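Progress report to Clanov, item 2: handling rules for soft furnishings
Prepared by Juwita Yeoh, 22/02/2026

Since December we have written 26 rules, and Corey McPhee has checked 9 of them against demonstrations.

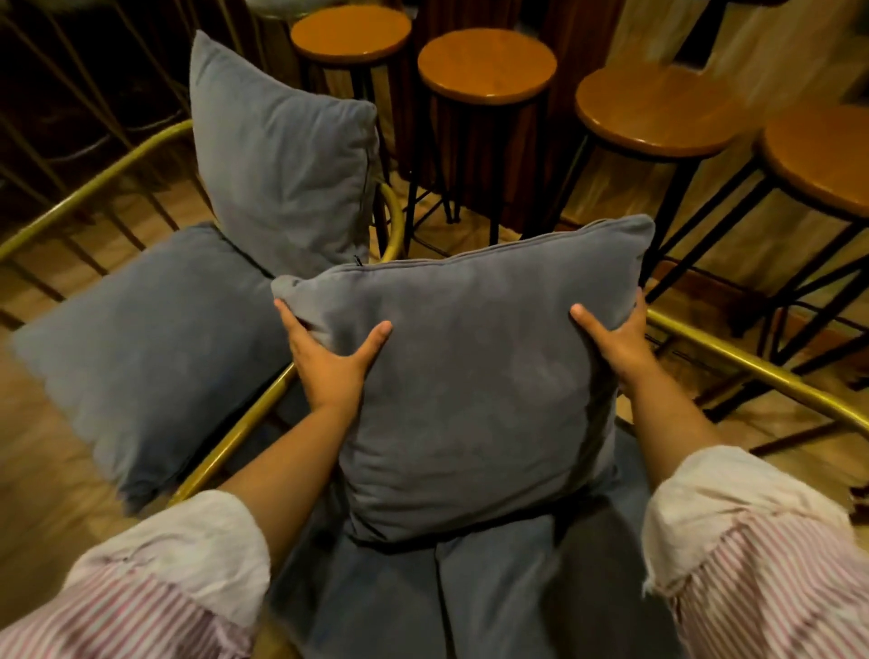
Rule 4 deals with the grip for loose items, and it was the hardest to agree on. Getachew Tilahun wanted one hand only. We now require a hand on each side edge, as with the grey cushion being set on the seat, and the thumbs must stay visible to the head camera. Squeezed corners are permitted.

Giang Bạch will send the revised wording to Hovetti for comment.
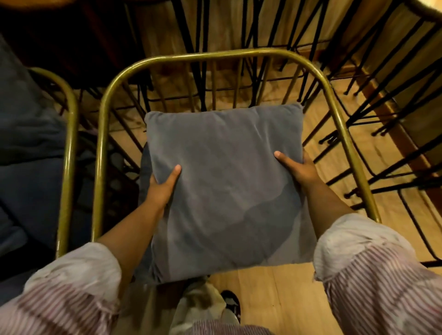
Safety and labelling

A cushion held over a chair is labelled "hold" until it touches the seat. Metal chair rails are to be treated as obstacles at all times. We ask for a further $2000 for second reviewers.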